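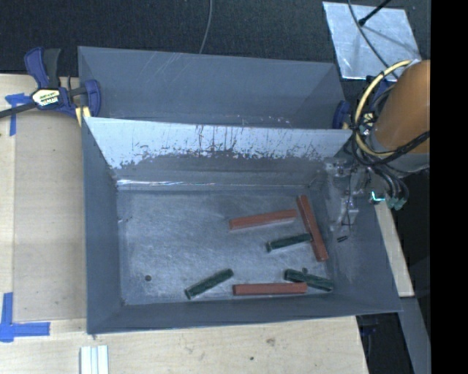 Members' pages > Visits > Iritz open day, Skeltham

Print this page | E-mail this page

Iritz open day, Skeltham plant — notes from the visit

Typed up fast from my notebook, so excuse the gaps. Will fix later if anyone complains.

Got there just before 9 a.m. Parking was a field, muddy at the gate end. Sign-in, hairnet, blue overshoes, no jewelry. I had to leave my watch in a locker, so times after this are guesses.

Iritz makes breakfast cereal and the toddler snack range (the puffed oat fingers, the fruit purees in pouches). Skeltham does the cereal and the oat fingers. Pouches come from Letlow, which wasn't open to visitors. Pity, as half our questions were about pouches.

Welcome talk was in the canteen. Brisa Ayala, head of nutrition. Quick speaker, good slides, no handout. Main point was the reformulation program: less sugar and salt across the childrens cereals, more whole grain, same shelf price. She said the first recipe change on the honey hoops went in back in July and they'd had complaints within the week. Mostly about color. The new hoops come out browner with the extra whole grain and people thought they were burnt.

Someone asked whether the company would ever drop the sweetened ones completely. Answer: no plans. Fair enough, at least it was an answer. Follow-up on whether a frosted cereal should have a nutrition panel shouting about vitamins on the front got a longer reply, and I lost the thread. Something about fortification and portion size. I wrote down "ask again" and didn't.

Portion size came up a lot, in fact. The serving printed on the box is 30 grams. They had us pour what we would normally eat into a bowl and weigh it. Mine was nearly double. The man beside me did worse and went back for milk. Ayala's view is that the printed serving is fine for a small child and silly for a teenager, and she would like 2 servings shown side by side on the back panel. Packaging people say there isn't room. She didn't look convinced.

Then the tour. Groups split by colored stickers, I was green.

Grain intake first. Oats arrive by truck, get sampled before anything is tipped. If the sample fails, the truck goes away full. Moisture, foreign grain, and a gluten check for the line that carries the claim. Very loud in there, caught maybe half of it. Dust extraction running the whole time.

Cooking and rolling next. Hot. Smells exactly like you'd hope. We stayed behind a yellow line and looked through windows at the cookers, so not much to report except heat and steam. The flaking rolls are reground on site, the guide was proud of that and spent longer on it than on the recipe. Then the ovens, then the coating drum, which I'd been waiting for. That's where the sugar goes on. Syrup is sprayed while the drum turns, and most of the sugar cut in the new recipes comes from changing the spray and leaving the dough alone. Finer mist, less syrup, still tastes sweet because it's on the outside where the tongue gets it. Best thing I learned all day.

Vitamins go on after the oven too, as heat knocks some of them out. Iron goes in earlier, with the dough. Didn't know that.

Packing hall was stopped for a changeover, allergen clean between a nut product and a plain one. A bit of a letdown for anyone hoping to see boxes fly past, but the clean itself was worth watching. Strip down, vacuum, wipe, swab, wait for the swab. The line doesn't restart untill the lab signs. I asked what happens to the first boxes off after a restart and was told they're pulled and tested as well.

Lab was the highlight for me. Saulius Grīnberga runs it, showed us fiber and fat testing and was patient with daft questions. They keep a retained sample from every batch, shelved by date code. Over 1000 at the moment, in a cold room behind the lab. If a parent rings up about a box he can go and open one from the same batch. He let us taste batch 481 of the oat fingers against the older recipe, unlabeled cups. I picked the old one as the low salt one. Wrong. So did most of green group.

He also explained the tolerance on labels, which I'd never understood. The figure on the panel is an average, the batch can sit a little above or below, and the lab's job is catching the drift. Vitamins are the awkward ones as they fade on the shelf, so a bit more goes in at the start. Asked how much more. It varies by vitamin.

Lunch: soup, rolls, an apple. And of course cereal bars.

Afternoon was the Jankauskaitė session, that's the school breakfast project the company pays into. Free cereal, milk and fruit before lessons. I went in grumpy about branded food in schools and came out slightly less so. The packs for schools are plain with no mascot, and only the unsweetened lines go. Still think the fruit should be the main thing. A teacher in the audience said the children who come are mostly there for toast and company, and could the project run to toast. Noted, they said.

Missed the last part, the recycling talk, to catch my ride. If anybody stayed please send me notes and I'll add them.

Bits and pieces if you go next time:

Wear thin clothes, the oven hall is warm and you've got a coat over the top.
No photos past the lockers.
Lots of stairs — there is a lift but you need to ask at sign-in, not once you're on the tour.
Factory shop takes cards only. Dented boxes half price. Muesli sold out before we got there.
Nut allergy, phone first. They moved one visitor to a different route and it was clearly a scramble.

Letlow might open its doors next spring, per Ayala. I've put our name down.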